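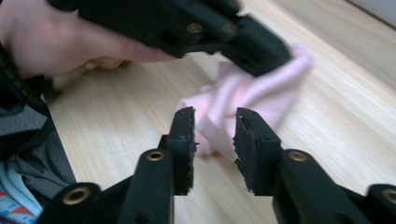 When do allotment rents go up, and by how much?
From next March. A full plot goes up by £5 a year, half plots stay as they are. Agreed at this meeting, see item 4.

Jeltudthorpe Allotment Society
Minutes, July 14, 2019, in the chapel back room, 2pm start (2.10 really)

Present: Celeste Palma (chair), Octavio Lagos, Janka Šimko, Gion Camenzind (minutes), plus plot holders as per signing sheet.
Apologies: Mārtiņš Adomaitis, sent a note re water, read out under item 3.

1. Last minutes
Agreed. One correction, the broken pane was in the bottom greenhouse, not the top one. Celeste signed.

2. Matters arising
Gate padlock. Changed. Code goes out by letter only, please don't text it to people.
Skip. Came and went. Full by mid morning, mostly carpet. Carpet is not allowed on plots any more so hopefully the last of it.
Bees. Still waiting to hear from the lady with the hives. Janka to ring again.

3. Water
Long one. Bill for the half year was £264, a lot more than we budgeted. Mārtiņš's note says he walked the line and thinks the leak is between the second and third troughs, ground soft there even in the dry spell. He wants to dig down before we pay anyone.
Octavio said we should get Stanico out anyway as they laid the pipe in the first place. Celeste asked if there is any guarantee left on it. No one sure. Octavio thinks the paperwork is in the blue box file, he has the box file at home.
Hosepipes: some discussion, got a bit warm. Rule as it stands is cans only before 6pm, hose after, and you stay with it. Two people felt this was unfair on shift workers. Suggestion that shift workers ask Celeste and she writes it on the board. Tried for the rest of the summer then look again.
ACTION Mārtiņš and Octavio to dig test hole. ACTION Octavio to find paperwork.

4. Rents
Celeste went through the sums. Balance at bank just over £2000 but the fence has to come out of that. Proposed £5 on a full plot from March, half plots no change. Question from the floor, why not half plots. Answer was that they went up last time and full plots didnt. Vote taken, carried, one against.
Letters to go with the autumn newsletter.

5. Fence, lane side
Quote in from Lucero Fencing, to replace posts and rewire. Second quote not come. Janka not happy going ahead on one quote, Gion agreed. Leave till next meeting but prop the bad post in the meantime, there is spare timber behind the hut.
Rabbits are getting in under the far corner, plots at that end have lost most of their lettuce.

6. Show
Hall is booked. Classes same as last year with one added, heaviest courgette (not marrow, Janka to write down where one stops and the other starts). Jam classes: wax discs are fine, cloth tops optional. Runner beans to be shown on the black cloth, five to a plate.
Printing 200 schedules, was too many last year but the price is the same for fewer.
Raffle prizes wanted. Octavio has got a voucher from Pretisberg Nurseries.
Tables need putting up the night before, names to Celeste.

7. Seed order
Catalogues are in the hut. Forms back to Janka, money with form please, she is not chasing. Potatoes are seperate, that's in the new year.

8. AOB
Bonfires, neighbours have complained again. None before dusk, and none at all if wind is towards the houses.
Wheelbarrow with the green handles missing. If you have it bring it back, no questions.
Plot by the water butts given up, next on the list to be offered it. Celeste to write.
Compost delivery blocked the track, driver to be told to use the top gate.

Closed 3.50. Next meeting to be put on the board once the room is confirmed.

GC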